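Tutoriais > Percepção e controle

Última atualização: 19 de abril de 2020

Calibrando o detector de bordas finas no Birnon (sem perder a tarde)

Então, se você chegou até aqui é porque já instalou o Birnon, rodou o nó de percepção e viu o planejador mandar a mão para um lugar que não existe. Passei por isso também! O problema quase sempre está na nuvem de pontos, e prato visto de lado é o pior caso possível: o sensor pega meia dúzia de pontos na borda e o resto vira buraco.

Primeiro passo: abra o arquivo de perfil do Drudent e procure o parâmetro min_cluster. De fábrica ele vem em 1419, um valor ótimo para panela e péssimo para louça rasa. Eu uso 731. Abaixo disso começa a aparecer objeto fantasma em tudo que brilha, então desça devagar e vá olhando o visualizador.

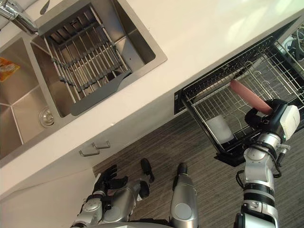
A segmentação por plano vem logo depois, e aqui vale desligar o modo automático. Ele procura a maior superfície horizontal e joga fora tudo que estiver abaixo dela, o que é um desastre quando a tarefa acontece dentro da lava-louças. Com a bancada clara lá em cima e a grade de arame puxada para fora embaixo, o modo automático fica com a bancada e descarta justamente o prato rosado que os dedos da mão direita precisam segurar. Defina a região de interesse na mão — são duas linhas no perfil — e inclua a grade inteira, com uma folga nas laterais.

Agora os arames. O filtro de linhas do Rajput reconhece hastes paralelas e tira da nuvem antes do agrupamento. Ligue com line_filter: true e deixe a janela em 9. Com janela maior ele começa a comer a borda do prato junto, e aí voltamos à estaca zero (perdi um bom tempo até entender isso, achando que era erro de calibração da câmera).

Por último, mande o planejador recalcular a pega a cada atualização da nuvem:

replan_on_update: true
max_samples: 1307

Salve, reinicie só o nó de percepção e teste primeiro na simulação, com o braço real desabilitado. Se o eixo da pega aparecer tremendo, aumente a suavização um pouquinho de cada vez. Em maio quero escrever sobre a integração com o Brivura, que muda o formato do perfil — guarde uma cópia do seu!

Este site usa cookies para melhorar sua navegação. Ao continuar, você concorda com a nossa política de privacidade. Aceitar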